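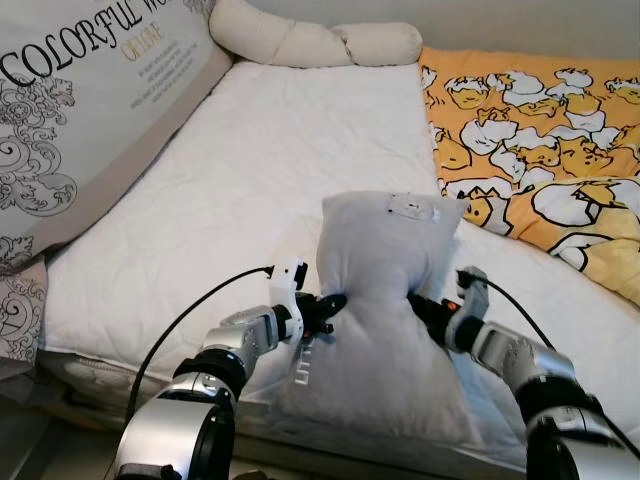
I've been selling the Doucette small pillow for three years now and it's still the one I end up keeping for myself! It's the little guy of the shop, the one you stuff behind your neck on the couch or wedge under a knee when you're reading late. I like it in light grey because it gets along with almost anything, a plain white quilted pad or a big loud cushion with scrollwork and gold script on it. Squeeze it from both sides and it nips in at the middle and puffs out top and bottom, so you get a nice fat bit to rest your head on.

Cover: brushed cotton, hidden zipper
Filling: shredded foam, 600 grams (you can take some out)
Colors: light grey, oat, dark blue
Care: cover in the machine on warm, filling stays out
Item no. 157

A few things people write to me about. Yes, the cover comes off, and yes, it goes back on, though the corners need a bit of poking (I use the handle of a wooden spoon). If it feels too full when you get it, unzip the inner bag over the bathtub and pull out a handful or two. Keep what you took out in a jar! Tamsin Ridgeway wrote to me in February that she'd tossed hers and then wanted it back, so I now sell refill bags too, item no. 333.

It's too small for a regular pillowcase, it'll slide around in there like a sock in a drawer. If you want a full-size bed pillow, have a look at the Prastari, same filling and a lot more of it.

Oat is sold out right now, more on the way. The grey and the blue ship within two days, and if you want a pair just put two in the cart and I'll send them in one box.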